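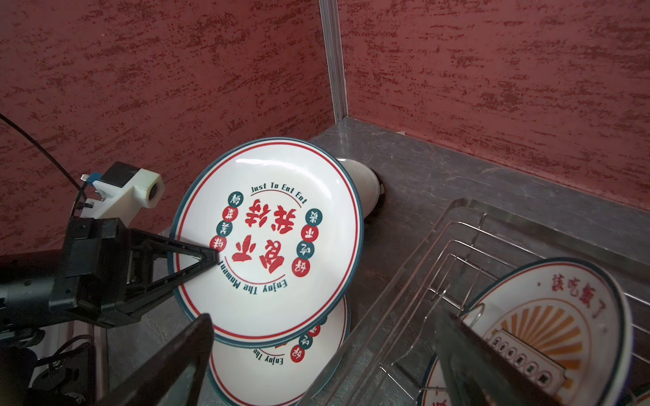
2 min read

Every October our robotics club has the same argument, and every October I lose it. I would like us to do the dishes. The newer members would like us to enter something with a trophy.

I can see their point. No parent has ever driven 18 miles to watch a plate go into a rack. At the Drestovden open evening our neighbours had a thing that threw balls through a hoop, with lights, and a queue. We had two arms, a counter and some crockery that says "Enjoy The Moment", which is a lot to ask of people watching a gripper make up its mind.

But I've marked enough student write-ups to know what a ball-thrower teaches, and most of it is learnt by the second week. After that it's paint. A plate goes on being awkward. It is smooth and round, it hides the plate behind it, and it has to be held by the rim at an angle that seemed perfectly sensible on the laptop. Then it has to go into a slot between two wires. My students, who at home regard a dish rack as something that happens to other people, have spent whole evenings discussing where a plate ought to be pinched.

Wendy Holroyd, who started the club and still holds the key to the cupboard, thinks we should do both. She has pencilled us in for the Brendis Cup in the spring with a machine called Lulik, at present a drawing and a strong opinion about wheels. I've said yes, mainly to keep the cupboard open.

My one condition is that the log stays up. The team has 3565 entries in it now, and the comments column is the best writing I get all year. "Dropped." "Dropped, but slower." "Why." I'd put that in front of any admissions tutor ahead of a photograph of a cup.

So, for this year at least, the plates stay. If you have any you don't like, bring them along. We'd prefer the ones with a proper rim — and please, no gravy boats until after Christmas.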